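Chapter 5
Shooting When the Light Is Gone

I learned to photograph at night by getting it wrong on a ferry dock in October, with a borrowed tripod and a friend, Baiba Siliņa, who kept asking if we could go eat.
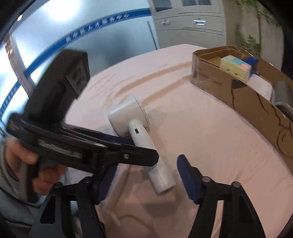
5.1 Start with what's still lit

My first roll from that dock was 32 frames of mush! I'd pointed the lens at the water (pretty, black, hopeless) and left the one lamp by the ticket window out of every shot. So find your lamp first. A bus shelter will do, or somebody's kitchen window.

Then slow way down. I usually begin at 8 seconds and look at what I get before I touch anything else. In the next section we'll try the same street corner at 10 seconds and see what happens to the headlights.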